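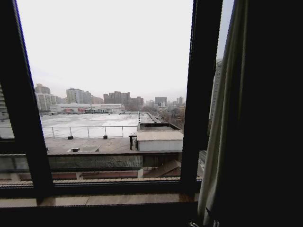
The man from Bondiline said the water under Dustden was a thousand years old, and Divya Salian wrote that down and put a question mark after it.

"Who dated it?" she said.

"It's in the brochure."

"I read the brochure. It says ancient."

Stavros Karamanlidis smiled at her the way he had smiled at everyone since he got to town in August with two trucks and a drill rig. He had a good smile and a clean hat. He moved a coffee mug to hold down the corner of his map, which kept trying to roll itself up.

"Ancient, a thousand, you pick," he said. "The point is it's down there and you people are sitting on top of it buying water from Marar."

That part was true. Dustden had bought its water from Marar for as long as Divya had run the paper, and Marar raised the price every time it rained less, and most times when it rained more. What Karamanlidis was selling was shares in a well. One thousand dollars a share. The water would come up at Nisitz Flat, run downhill to town by itself, and whatever Dustden didn't drink would be sold back to Marar. People loved that last bit. They told it to each other at the gas station.

"And if it's dry?" Divya said.

"It isn't dry."

"But if it is."

"Then I've wasted my time too, haven't I?"

She thought he hadn't, so far as she could see. He was staying free at Annatjie Van Wyk's motel and eating free at the diner. The rig had been at the Flat for 11 days and she had driven out twice, both times in the middle of the afternoon, and both times it was standing there with the engine off and a boy asleep in the cab.

She went to see Chukwuemeka Ibrahim, who had taught earth science at the high school until they closed the high school. He was on his porch fixing a screen.

"Is there water at Nisitz Flat?"

"There's water under everything if you go far enough."

"That's what he says."

"Well, he's right. It's how far, and is it any good, and what does it cost to lift." He pulled a staple out with his teeth, which she wished he wouldn't do. "My uncle drilled out there. Got to 1016 feet. He got a bucketful of something you could have pickled a fish in."

"Is there a record of that?"

"There's my uncle's word."

"Is he alive?"

"No."

"Then I can't use it," Divya said. "That's the same as the brochure."

He looked at her over his glasses. "I bought one, you know," he said. "A share."

She sat down on the step. She had known him most of her life and had never seen him buy so much as a raffle ticket.

"You just told me about the fish."

"I know what I told you."

"So why?"

"Sumathi bought two. Annatjie bought four. I got tired of being the fellow on the porch." He put the staple in his shirt pocket. "Maybe the old man hit a bad spot. He never was careful. You can talk yourself into it if you do it in the right order."

She printed a piece anyway. It said that Bondiline had drilled no other wells she could find, that the address on its letterhead was a mail store, and that the rig hadn't been running when she visited. She left out the uncle. She left out the thousand years as well, since all she had was a man not knowing something, and she didn't know it either.

Sumathi Joseph came into the office the next morning with the paper folded up small in her fist.

"You didn't say it's a fraud," Sumathi said.

"I don't know that it's a fraud."

"You made it sound like one."

"I said what I found."

"You found a mailbox. My cousin sells wedding cakes out of a mailbox." She put the paper on the counter and tried to flatten it out. "Do you know what I pay Marar? For a beauty shop? I wash hair, Divya. All day I'm pouring it down the drain."

"I know what you pay."

"Then what do you want us to do instead?"

Divya didn't have anything for that. She offered her a coffee, and Sumathi said no, and then had one.

At the motel that night sixteen people signed up, which Annatjie told her over the phone in a voice that was partly apology. It was the most he had sold in one evening. Karamanlidis had stood up and read Divya's article out loud, start to finish, including the mail store. Then he said he had nothing to hide and passed around the pen.

"He read it nicely," Annatjie said. "He even did the headline."

"Did anybody ask about the rig?"

"He said they drill at night, when it's cooler."

Divya hung up and found her keys. It was ten past nine. She drove out with the windows down and stopped at the cattle guard, where the road bends and you get the whole Flat in front of you, and turned the engine off to listen.

There was something. It was low and steady, and it could have been a drill a long way down. It could have been a generator, too, running one light bulb and a radio for the boy in the cab. She sat there for a good while with her notebook on her knee, and then she got out and started walking toward it.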